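**How many demonstrations before a two-arm policy is worth training?**

Posted by Leonie Wiegand, 19/02/2026

We are recording teleoperated examples on a two-arm cell for a pick and pack task. The plan from Tkachenko says 500 per task. I have 34 good ones so far and two operators. Do I really need all 500 before the first training run, or can I start early and see what breaks? Also, do I keep the failed tries?

**Norbert Štefanec**

Start early. Train on what you have, run it, and write down where it gets stuck. Then record more of those starts. When we did this at Skarkstead in July, most of our early episodes had the object in nearly the same spot, and the policy fell apart as soon as we moved it. Change the start positions on purpose - a short list taped next to the leader arms is enough.

Keep the failed tries, but in a separate folder with a label.

**Kayode Adeyemi**

500 is just a number people use. We got by with less on Tresari.

**Sabine Kasten**

Agree with Norbert on start positions. I would also get both operators to use the same order of moves, or the arms end up hesitating.
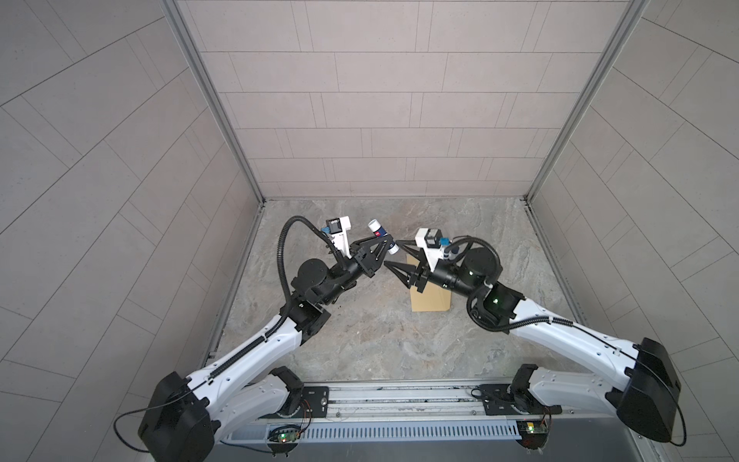
Should both arms be recorded even when only one is moving?

Record both every time. The policy has to learn when an arm should hold still, and it can only get that from the joint data of the arm that waits. Trim long pauses at the start and end of an episode, up to 3 seconds is fine to leave in.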